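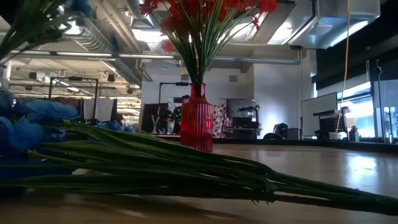 Why do vases have skinny necks?
To hold the stems up. A wide jar lets them flop all over the place. A skinny neck squeezes them together at the bottom, then the tops fan out.

Fake flowers flop too! Same trick works. Red ones in a red vase, blue ones still waiting on the table, why not. Put the tall stems in first, then the short ones. Turn the vase as you go so it dosnt look lopsided.

No water for fake ones. Just dust them now and then, soft brush, 2 minutes.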